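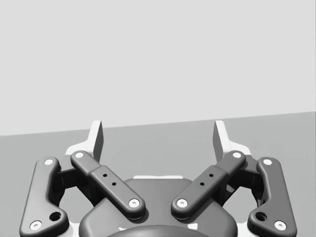
Figure 4. Gripper from behind, plain light gray wall.

4. Setting up the picture

This section covers placement, alignment and source settings for the Hurero home projector. Complete Section 3 (unpacking and lamp check) first. Allow the unit to reach room temperature before switching it on.

Caution: Do not look into the lens while the lamp is lit. Do not block the vents on either side of the case.

4.1 Placing the projector

1. Set the projector on a level shelf or table. Leave a clear gap of 2 inches at each vent.
2. Point the lens at the center of the viewing surface. For a 100-inch picture, the lens must be 103 inches from the wall.
3. Connect the power cord, then the player. Use HDMI 1 for a disc player and HDMI 2 for a streaming box.
4. Press and hold Power until the ring light turns from amber to white.
5. Open Menu > Picture > Test Pattern and select Grid.

Note: If the ring light stays amber, the lens cap is still on. The lamp will not start with the cap in place.

4.2 Squaring the image

1. Turn the front feet until the top line of the grid is level.
2. Adjust Keystone until both side lines are vertical. Use the smallest setting that works. High keystone values soften small text, and subtitles suffer first.
3. Turn the focus ring until the center cross is sharp, then check all four corners.
4. Press Back to save.
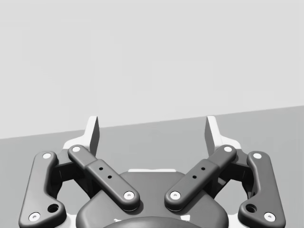 Screens give the best contrast, but a bare wall is acceptable for most films. Matte white or pale gray paint is preferred. Gloss paint produces a hot spot in the middle of the picture. The wall should be free of switches, hooks and texture across the whole image area, as with the pale gray wall behind the two fingertip pads in Figure 5. Take care when leveling by eye. The foot of the wall in the same figure slopes gently upward from left to right, and a grid matched to a line like that would come out tilted. Use a spirit level on the projector case.

4.3 Film settings

1. Select Menu > Mode > Cinema.
2. Set Motion Smoothing to Off. The factory setting is Low, which gives films the look of live television.
3. Set Aspect to Auto. Black bars above and below a widescreen film are normal - do not use Zoom to remove them, as this crops the sides.
4. Set Lamp to Eco for a dark room or Full for a room with some daylight. Eco extends lamp life to 2000 hours.

Note: Cinema mode is stored separately for each input. Repeat steps 1 to 4 on the second input if both are in use.

4.4 Sound delay

If voices do not match lip movement, open Menu > Sound > Delay and raise the value one step at a time. Check against a dialogue scene with a close-up of the speaker. Return the value to zero before changing to a different player.

Section revised Saturday, January 25, 2020. Text: Shaimaa Berrada. Technical check: Moataz Shawky.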